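**Open day at Bredley, who went?**

**ditte_m** wrote:
I was there on Tuesday with two colleagues. The talk was too long for me, but the assembly demo was worth the trip. The arm puts plastic parts together on a small table, and visitors could stand quite near. I have put my two pictures in this post.
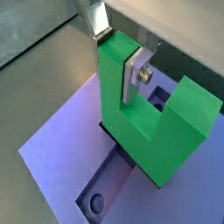
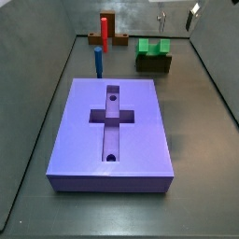 We stayed some 40 minutes. Ea Hafstein from Jumer answered questions, and she was very patient with my English. She told us they change the order of the parts every morning.

**bucur_fan** wrote:
Thank you for sharing. I must disagree a little. Big plastic blocks are easy. I wanted to see cables, or something soft. At the Tritville day in February they had cables.

**ditte_m** wrote:
Yes, but in Tritville we stood behind a rope, six meters away, and I saw nothing. I prefer a simple task which I can follow.

**amnuay.b** wrote:
I don't agree that it is easy. A pocket with tight walls forgives very little. If the grip is a bit tilted, the part will jam. Did they say how much clearance they use?

**ditte_m** wrote:
I asked, but she did not have the number with her. She will send it to me by mail.

**bucur_fan** wrote:
Then please post it when you have it. Without the clearance we can't compare the two demos.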